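Ostard wrist-camera recordings, home build

README for the Ostard recordings. Last edited in June. Maintained by Bienvenido Mangubat.

Summary

Ostard is a set of short pick-and-hold recordings made with a two-finger gripper on a hobby arm. The set has 236 episodes and 3,455 grasp attempts. Every episode was recorded at home with one operator. The arm is the second build, called Solo in the logs. The first build, Molton, was taken apart for its motors and none of its recordings are included.

The set was made to train a small grasp-state classifier. The classifier reads a wrist view and returns one of three states: open, holding, or unsure. Other uses are fine, but see the limits listed further down.

Hardware

The gripper has two black fingers with fine ridges on the inner faces. The fingers are printed parts and wear down at the tips. They were replaced once, after episode 20, with the same shape and a slightly softer filament. Episodes recorded before the change carry the tag tips_a and the rest carry tips_b.

The camera sits at the wrist and moves with the gripper. Both fingers stay in view for most of the travel. Near full open, the tips can leave the view on one side. The lens is wide and straight lines bend toward the corners. Frames are stored as captured, with no lens correction applied. A calibration file is included in calib/ for anyone who wants to correct them.

The motor controller is a board I call Jiang, after the folder its first firmware was saved in. It reports finger position and motor current. Position is reliable. Current is noisy at low speed and should be smoothed before use.

Objects

Most objects are household items in soft or shiny packaging. Rigid blocks were used for the first tests and then dropped, as the classifier learned them too quickly to be useful. Clear and translucent packaging is over-represented on purpose. It gives weak edges and moving highlights, and the first classifier called it "open" far too often.

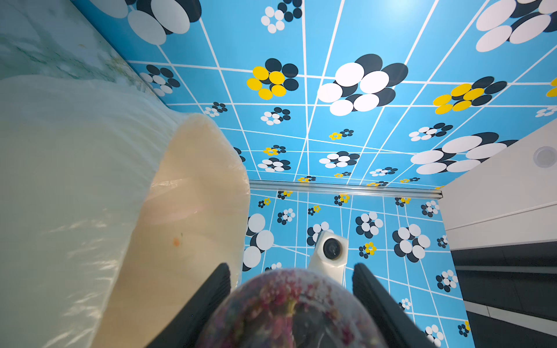
Object names in objects.csv are short and not very consistent. The same item may be listed under two names if it was recorded in different sessions. I merged the ones I was sure of and left the others alone. Do not use the name column as a class label without checking it first.

Labels

Grasp state was labeled by hand from the wrist view, then checked against the finger position log. Where the two disagreed, the label was set to unsure. This affects thin objects the most, where the closed position with an object is nearly the same as the closed position without one.

Labels are per frame. The fields are:

frame - index within the episode
state - open, holding, or unsure
pos - finger position in controller units
cur - raw motor current
tips - tips_a or tips_b

There are no labels for object pose, contact points, or anything in the background. There is also no depth.

Background

The wrist turns through a large range, so the view often leaves the work area and takes in the rest of the room. Patterned tile, glossy sheet and fixed equipment can all appear behind the fingers. An early model picked up on the background instead of the fingers, and its score fell when the arm was moved. The current training script crops to the lower half of the frame before resizing. That crop is a setting, crop_lower, and it is on by default.

Splits

Split by episode and never by frame. Frames next to each other are almost identical, and a frame split gives a score that means nothing. The lists in splits/ follow this rule. The test list has only tips_b episodes.

Known problems

Clock drift between the camera and the controller grows over a long episode. The offset at start and end is written in each episode header. Linear correction between the two is good enough for state labels - I would not use it for force work.

Exposure is automatic. Bright surfaces pull it down and the black fingers lose their ridge detail.

A few episodes stop early due to a loose USB connector. They are kept, with the field short set to 1.

Running the loader

Unpack everything into one folder and run check_files.py first. It compares the file list to the manifest and prints what is missing. Then run load.py with the path to that folder. The loader reads one episode at a time and does not need a GPU.

Changes

v2 - fixed swapped column headers in the controller logs, added the calibration file, merged duplicate object names. Models trained on v1 should be retrained if they used pos or cur.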